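From the housing association newsletter, 2020-03-27

Airing, folding and storing: the linen cupboard in a quiet spring

Many of you are now at home the whole day, and several neighbors in the Brudach building wrote to me with the same question. What should we do with all the bedding which we have in the closets? I worked for many years in the laundry of the Hotel Sarnano, so I will try to answer in order.

First, take everything out. I mean everything, also the pieces at the bottom which you have not touched since December. Put them on the bed and look at each one in daylight. Cotton that has been folded for a long time becomes yellow on the fold line, and this yellow line is easier to remove now than after one more year. Soak the piece overnight in cool water with a spoon of washing soda, then wash it as usual. Do not use chlorine on anything with elastic, it makes the elastic hard.

Pillows need more patience. Read the label before you wash. A pillow with feathers can go in the machine if the drum is big enough, but it must be dried completely, and this can take 2 days in an unheated room. Turn it every few hours and break the lumps with your fingers. Foam should not go in the machine at all. Wipe it with a damp cloth and let it stand near an open window, but never in strong sun.

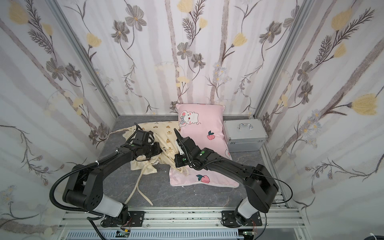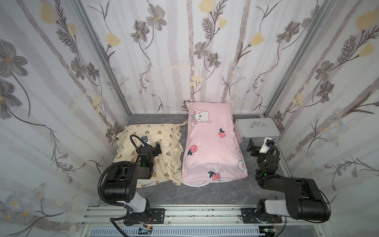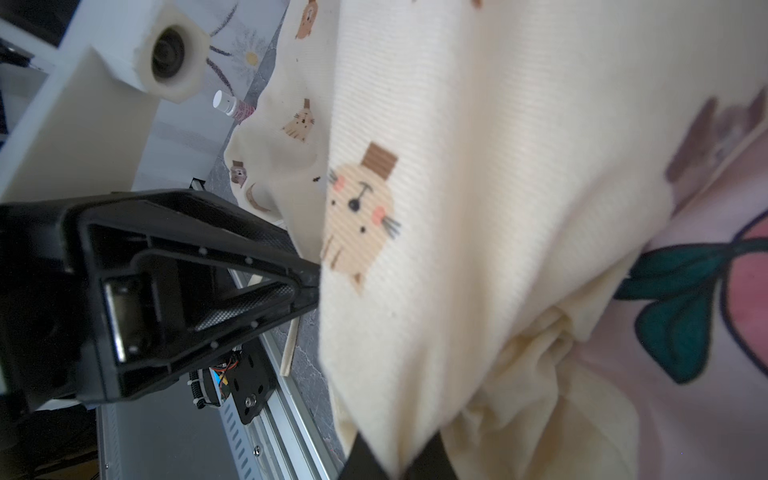 For children's things and all ribbed knits I have one rule – no hanging. Ribbed fabric becomes long when it is wet and heavy, and afterwards the neck is never the right size again. Lay it on a towel, roll the towel, press with your hands, open it and leave the piece flat. Printed cotton you should turn inside out before washing and before ironing.

Now about the shared dryers. There are 2 of them in the Fakalden basement, and for the moment we ask that only one household is in the room at a time. The list is on the door. Please write your apartment number and the hour, and please take your things out when the hour is finished. The company Hnatiuk came last week to clean the exhaust pipes, so the drying is faster than before. If a machine stops and shows a red light, do not open the panel, just call me.

A few people asked about temperature. For sheets, towels and pillowcases from a person who is sick, wash as hot as the label permits and do not shake them before washing. Put them directly from the bed to the machine and wash your hands after. The basket should be wiped too, I think many people forget this.

When all is clean and dry, wait until the next day to put it back in the closet. Warm linen closed behind a door will smell in one week. I put a piece of plain soap, still in the paper, between the sheets. My mother used dried lavender, but it leaves small crumbs in the folds and I never liked them.

If you find blankets you don't need, please keep them at home for now. The collection point is closed and bags left in the entrance will be returned to the owner. I will write in this newsletter when it opens again.

Myroslav Melnychuk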